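2020-02-02
By Mylene Layug

Grilura is adding on to the Wultville plant again. We got the news at the shift meeting in October, and last week the drawings finally went up by the time clock, so I can write about it.

The new bay goes on the north side, where the pallet racks are now. It will hold 11 molding presses and a small clean room for packing. Osvaldo Guerra, my supervisor, says the presses we have will keep running the whole time. I've been through one of these before, and we lost power twice, so I'm bringing a flashlight. 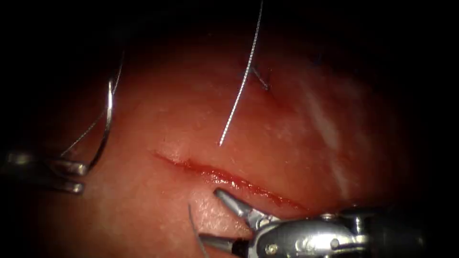 A narrow incision in the tissue surface.

Most of what we make is trays and caps. Mekbridge takes the trays, and they have asked for 1,000 cases a month once the bay opens. Today we ship them 684. The cap line stays where it is, next to the loud compressor.

Parking is my main complaint. The contractor's trailers will take up the side lot until the floor is poured, and first shift is supposed to use the gravel lot on Seixas Road. It's a long walk in work boots, and there is one light out there. Loretta Kapoor has asked for a second.

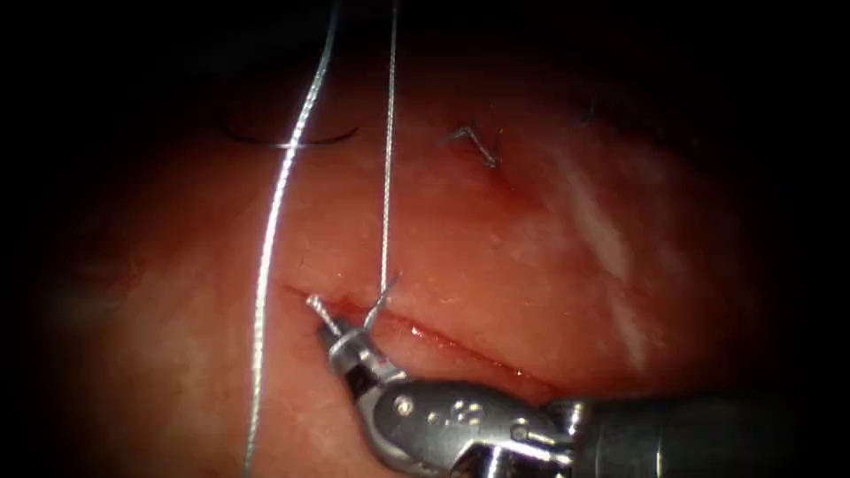

Instrument jaws closed on suture, with two short thread ends showing.

They are hiring for second shift and will train. Pay is posted in the front office. If you worked with us before the layoffs, ask for Naima Radwan and tell her which press you ran. I put my name in for the clean room and should hear by the end of the month.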